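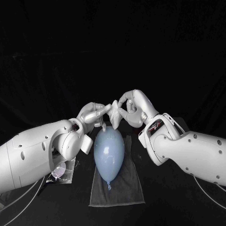 Holmgren Pauses Balloon-Tying Demonstrations After Grip Fault, Offers Free Inspections to All Customers

SKUVMONT, August 7, 2019 - Holmgren, the maker of the Karnach two-armed robot, is pausing all public demonstrations of its balloon-tying routine while it fixes a fault in the way the robot's fingers let go. The company is also asking everyone who has a Karnach at work to read this notice through to the end, even if their robot has never been near a balloon.

The fault came to light during a visitors' evening at our Gindberg workshop. The robot was twisting the neck of a balloon between its two hands, a job it had done many times before, when the right hand failed to open on command. The left hand carried on as though it had, and the two arms pulled against each other until the balloon burst. A person standing close by was startled and stepped back into a chair, and we are very glad to say that she was unhurt and stayed for coffee afterward.

Our engineers have since repeated the routine 2000 times on the bench, with the pale blue balloons we like to use for this work and a gray towel laid underneath, and the late release came back 6 times. They traced it to a timing error in the hand software. When the fingertips are pinching something thin and stretchy, the hand can report that it has let go a moment before it really has. Firmer objects did not bring on the fault in any of our tests, but we would sooner be careful than sorry.

"A balloon neck is a fussy little thing to hold, and that is why we love it as a test," said Tâm Vũ, head of product safety at Holmgren. "You have one finger steadying it and another hand pinching it, and both arms have to agree on what is going on. On this evening they didn't agree, and the arms should have stopped on their own. They took too long to do it, and I'm sorry about that. We want to put it right properly - and we want our customers to hear it from us first."

Until the new software is ready, customers are asked to turn off two-handed pulling and twisting tasks, to keep visitors at least 4 feet from the arms, and to make sure the stop button is within easy reach of whoever is running the robot. One-handed work may go on as usual.

An update is planned for October and will be free of charge. It adds a second check on the fingers and a lower limit on how hard the two arms may pull against each other. Customers who would like a technician to come out and install it can ask for a visit, also free, and should set aside 2 hours.

Holmgren thanks the guests who were with us in Gindberg for their patience and good humor. Customers with questions may call or write to their usual service contact, or ask for the product safety desk in Skuvmont.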